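Utensil Sorting Set, student robotics club, Workton

Status: usable with care. Read the part on splits before you train anything and tell us it works.

What it is

A set of 200 recorded episodes of chopstick and spoon handling, made by the club at Workton between November and the end of term. Each episode has a head view, a wrist view and joint positions. The instruction text was typed by whoever was driving, so spelling varies.

Who made it

Eugeniusz Witkowska and Danuta Cieślak drove the arm. Lech Pawłowska wrote the export script. Henryk Wieczorek checked the labels, and disagreed with plenty of them.

Objects

White soup spoons, black chopsticks, a pink metal loaf pan, a black tray, small colored cubes. The cubes are never the target. We were told they would make the policy "robust to clutter". I have seen no evidence of that so far.
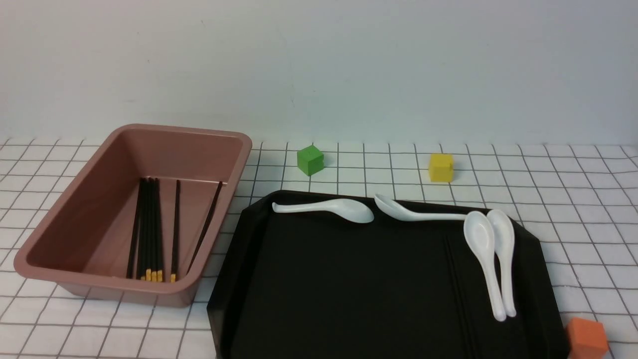
Head view, with chopsticks in the pan. 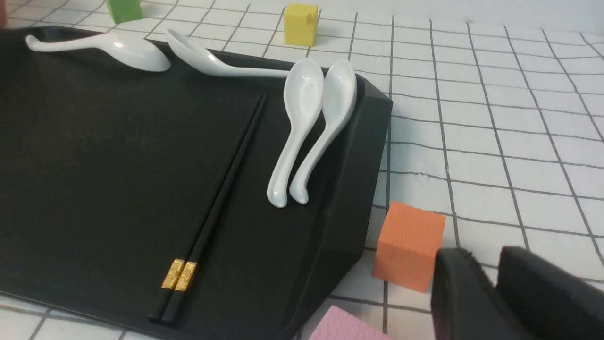 Known problems

One table, one grid surface, one wall. A model that scores well on our test split may have learned the table. We tried the Holik baseline and it did fine until Danuta moved the tray, and then it didn't.

The success flag was set by the driver, usually right after the attempt and usually in a good mood. Henryk relabeled 3 of the sessions and changed more flags than anyone liked. The rest have not been redone.

Wrist timestamps drift against the head timestamps in the Thursday sessions. Lech's script corrects for it – I would still check before trusting any single step.

Chopsticks are thin and shiny in places. Don't expect depth estimates to be any good on them.

Splits

The original split was random by episode, so the same session shows up in train and test. Use the files ending in _bysession. The numbers on our competition poster came from the old split and should be ignored.

Extra teleop practice

There are 800 short practice clips in the folder called jikon. No labels, no instructions, many false starts. Pretraining on them made no difference we could measure.

Questions go to Lech. Corrections to labels go to Henryk, with the episode name.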